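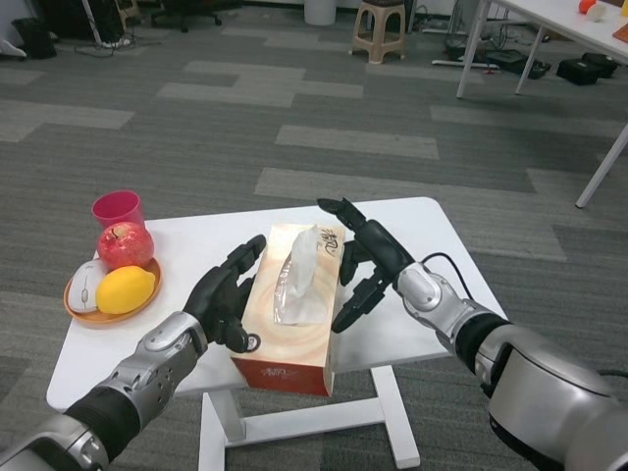 Raelene Tipoki asked that the record show her disagreement with the wording of item 2, which in her view treated trust between departments as a matter of scheduling. She said that people at Plarkoron had stopped raising concerns in the joint sessions, and that more sessions would not change this.

The chair noted the remark. The wording was left open until the end of the meeting.

2. Leadership listening program
Members received the summary of the spring survey. Of 303 staff invited, 151 replied. Replies from the Gidulier office were mostly favorable on workload and less so on how decisions are explained. Members agreed that team leads will give the reasons for a decision in writing when it affects more than one team.

3. Peer circles
The pilot closed in July with 52 participants. The Ackermann group asked to keep its present members for a second round. Approved. The Pallex group will be re-formed — two of its facilitators have moved to other duties.

4. Wording of item 2
The phrase "improved meeting frequency" was struck and replaced with "improved response to concerns raised." Ms. Tipoki accepted the change. One member abstained.

5. Other business
The facilitator guide will be sent out before the next meeting. Comments are due by noon on Saturday.

The meeting closed at 4:40 p.m.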